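# House rules for letting the arm near a PC

I wrote these up after Hanane Ezzat asked me how we decide what the arm may touch and what it may not (good question, and I'd only ever kept the answer in my head!). They're the rules we use on the Zaki jobs at Dumdale, and you're welcome to pinch them.

**1. Unplug first, then lay the tower flat.** Mains lead out, press the power button once, side panel off. Loose cables get tucked away from wherever the gripper is going to come down.

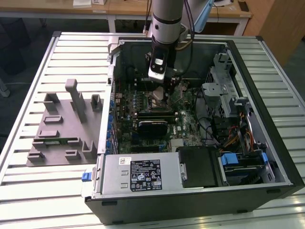

*Tower on its side, gripper over the CPU area, fixture plate to the left.*

**2. Give every part a home.** I don't let a program start until each part has a slot in the fixture or a marked spot on the bench. If you're still thinking "oh, I'll grab it by hand", you're not ready.

**3. Hands out while it moves.** Yes, even at slow speed, and yes, even if you wrote the program. Pause, wait for the arm to stop, then reach in.

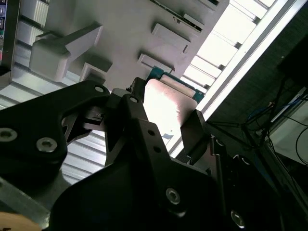
**4. Set the grip for the part.** Start at the lowest force that holds and go up in small steps. I write the final number in the job sheet, next to my initials, so Sherif El-Sayed doesn't have to guess it on his shift.

**5. Stop above the socket.** Anything near a processor or memory slots gets a hover point 34 mm up, and a person has to press continue. It's a bit tedious, I know, but I'd still keep it in.
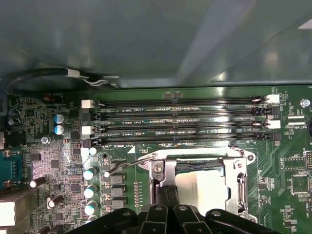

**6. Check the fingertips every 6 runs.** Wipe them, look for nicks, and swap them if you find one. Spares are in the Feritz drawer, and please tell me when you take the last pair.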